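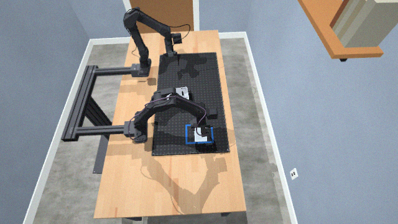

Bench Notes > Finishes and Surfaces

Mar 16, 2022

Soap finish, second round

OK, picking up where the last entry ran out of page. Round one of the soap finish was a mess and I want the reasons written down before I forget them and do it all again in April. Short version: flakes too hot, mix too thick, and I put it on boards I'd only taken to 150 grit, so everything came up fuzzy and then I tried to fix fuzzy with more soap. Don't do that.

This time I started from scratch with the Torvik flakes (the plain ones, no scent, no brightener) and a fresh set of offcuts from the Costero delivery. Ash, maple, beech, and a bit of white oak I wanted in there mostly out of curiosity. The oak has been sitting by the back door all winter and I don't totally trust it, so take the oak results with a shrug.

The mix. I had two jars going. Jar one is the thin one, a heaping spoon of flakes to 1,000 ml of hot water, stirred till it went clear and then left to cool with a lid on. Jar two is the thick one, the "whipped cream" version you see people use on floors and chairs, which I made by dumping in flakes until it looked right. I know, I know, weigh it. I did weigh what was left in the bag afterward and it came to 528 grams, but I hadn't weighed the bag before, so that number is useless for anything except knowing whether to reorder. I'm leaving it here anyway. Reorder at the end of the month.

Thin jar set up into a loose jelly overnight. Thick jar set up like shortening. Both smelled like a clean towel, which is a big improvement on the last batch, which smelled like a locker. I think that was the old flakes.

Water: used distilled for both. Burnport tap water is hard enough to leave a ring in the kettle after a couple of days, and I'm almost sure that's where the gray scum came from in round one. If anyone wants to repeat the test with tap water just to prove it, please do, there are plenty of beech scraps in the bin under the band saw. I'd love to see a side by side!

Prep. All the boards went 120, 150, 180, then a wipe with a wet rag to raise the grain, dry overnight, then 220 by hand just to knock the whiskers off. The wet rag step is the one I skipped last time and wow does it matter. Maple hardly reacted. Ash came up like a peach. Beech somewhere between. Did the end grain to 320 too, which felt fussy at the time and I'm very glad about it now.

Application. Rag, thin jar, flood it, wait ten minutes, wipe off everything that hadn't soaked in. Let it dry. Gray pad, lightly, with the grain. Again. I got four coats on everything before dinner and then one more the next morning. The thick jar went on half of each board as a last coat, rubbed in with a bare hand (gloves just skate around on it) and buffed off with an old T-shirt.

Things I noticed, in no order:

Ash is the winner by a mile. It stays pale! That's the whole point of doing this for me. Every oil I've tried turns ash the color of weak tea within a year, and this just looks like ash, only softer. Run your palm over it and it feels almost powdery. I keep going back and touching it.

Maple looks nice but you'd have to know it was finished. I left it next to a raw offcut and mixed them up. If a customer is paying for a finish on maple I'm not sure they'd feel they got one.

Beech went a tiny bit pinker than I wanted after coat two and then seemed to calm down again. Might be the light in here, the tubes over the long bench are two different colors and I've been meaning to swap them since forever.

Oak got dark specks. Small ones, near the end that had the staple in it. Pretty sure that's iron and I should've pulled the staple and cut that end off before any water got near it. Steel wool is banned from this whole process for the same reason, gray pads only. I've moved the steel wool to the metal side so my hands don't reach for it on autopilot.

The thick last coat adds some sheen, mostly on the ash and beech. On oak it packed white into the pores, kind of a limed look. I like it. It's not what was asked for, but I like it, and I'm keeping that half of the board on the windowsill.

Spill tests. Coffee, red wine, olive oil, and a wet glass left sitting. I gave each one an hour and then washed with a spoonful of the thin jar in warm water.

Coffee: gone on maple and ash. Faint ring on beech, went away after the second wash.
Red wine: blue-gray mark on everything, which gave me a small heart attack, since it went on red. Mostly washed out. You can still find it on the oak if you tilt the board.
Olive oil: left a dark patch on all four. Second wash lifted maybe half of it. I'm told these fade over a few weeks of regular washing, so I've circled them in pencil on the back and will look again in April.
Wet glass: raised the grain in a ring, you feel it more than see it. Gray pad and a bit of soap and it was fine.

So it's not a tough finish and I don't want to pretend it is. It's more like an easy one to fix. A bad spot on varnish means stripping the top, and a bad spot on this is ten minutes at the sink side of your life. For the Clamance tables I think that's a fair trade, provided whoever gets them will really wash them. That part worries me. The care sheet has to be one page and it has to be friendly. Last time I wrote a care sheet it ended up two pages with a chart and I doubt it ever left the envelope.

Costs, quickly, so they're in the book somewhere. The estimate for finishing materials on the full Clamance order with hardwax oil was $2,406. Same tops with soap, counting flakes, distilled water, pads and rags, comes to $702. The catch is labor, all those coats with drying time between them, and I haven't got honest hours yet. I was stopping to poke at the test boards every five minutes so my timing on this round means nothing. I'll keep a proper log on the first real top.

Also the drying racks. Five coats on both faces means turning every top over and over, and the racks we have are set too close to get a hand in comfortably. I pulled every second rung out of the left one and it's much better. If you need the rungs back they're in the bucket with the dowels. Please don't stand varnished stuff on that rack for now, I don't want drips on the bare rungs.

One more thing on rags. The soapy ones are fine to hang over the sink or throw in the wash, but they look exactly like the oil rags once they're dry, and the oil rags have to go in the water can. I've started using only the white T-shirt rags for soap and the blue ones for oil. Let's all stick with that, please.

Still to do:

Cut fresh oak, no staples, and rerun with the thick coat only.
Try a board at 180 with no 220 after, see if anyone can feel the difference.
Ask for a full top's worth of ash from Costero, same pale stuff if they still have it, and check the moisture when it comes in.
Second jar of thin mix kept sealed on the shelf over the sink, labeled. Want to know how long it lasts before it goes funny. If it smells off, toss it and write the date on the lid.
Leave the test boards in the south window with a strip of tape across each one, so there's a covered part to compare against.
Care sheet. One page!!

Didn't get to the edge profiles at all. They're still clamped up next to the drill press, so go around.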